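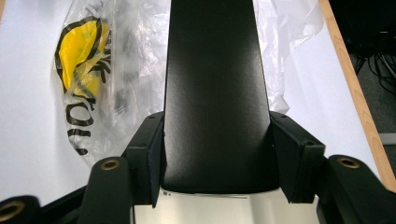
Speaker notes – plastic bags and small shops
Uneck library, community room, 2 Oct 2023
Speaker: Dalal Chamoun

**Slide 1. Start**

Thank the library. Phones on silent. Say the talk runs 20 minutes and that questions are fine at any point.

I ran the register at a grocery in Wevska before I ran the store. Most of what I know on this subject comes from the stock room, so expect a shopkeeper's view.

**Slide 2. What a bag costs the store**

Bags come in cases of 1,000. Owners look at the case price and stop there. Ask the room what else goes into it. Wait for answers.

Points to cover if they don't come up:

- Double bagging. A weak bag is a cheap bag used twice.
- Shelf space behind the counter.
- Time spent opening bags with dry fingers. Get a laugh here if possible, then move on.

At the Wevska store we handed out 627 bags in one week in May, before we changed anything. Write the number on the board and leave it up.

**Slide 3. Asking at the register**

We changed one thing first. The cashier asked, "Do you need a bag today?" and waited. No sign, no fee. People with one or two items mostly said no.

Don't oversell this. It worked less well at the Awad branch, where the line is long and cashiers stopped asking by midafternoon. Tell the story of the man with the watermelon if time allows.

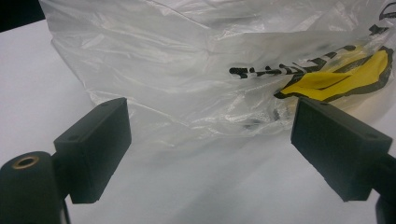
**Can thin film bags go in the curbside bin?**

In Uneck they can't – the film wraps around the sorting equipment, so take clean, dry bags to a store drop-off box.

Repeat the word "dry." A wet receipt or a lettuce leaf is enough to spoil a bundle. People also forget that bread bags and the wrap from paper towels can go in the same box here. Frozen food bags can't. Check the label on the box if you shop in another town.

**Slide 4. Charging for bags**

Go slowly. Some people in the room will have strong feelings.

- Drarnelex, the hardware store on the corner, charges for every bag and puts the price on the receipt as its own line.
- We charged for 3 weeks, then stopped. Too many arguments, and I had not trained the staff for them.
- If I did it again I would post the price at the door, well before the register.

Skip the price chart if we're running late. It's in the handout.

**Slide 5. Reuse at home**

Keep this short, they know most of it. Small trash can liners, shoes in a suitcase, packing around dishes. Handles tear first, so carry from the bottom once a bag has been used a few times. Don't use them for loose food if the print is on the inside.

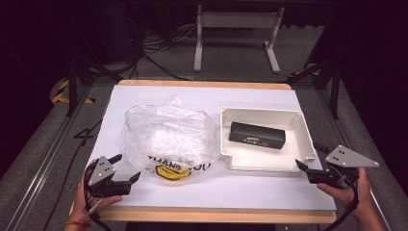
*Clear bag with "THANK YOU" lettering and a yellow smiley face.*

Printed bags cost more per case than plain ones. Ask who in the room pays for a printed design and whether customers ever mention it. Mine never did, and we went to plain.

**Slide 6. Questions**

Handouts are on the side table. Owners who want the order sheet should leave an email address. Room has to be cleared by closing, chairs stacked along the back wall.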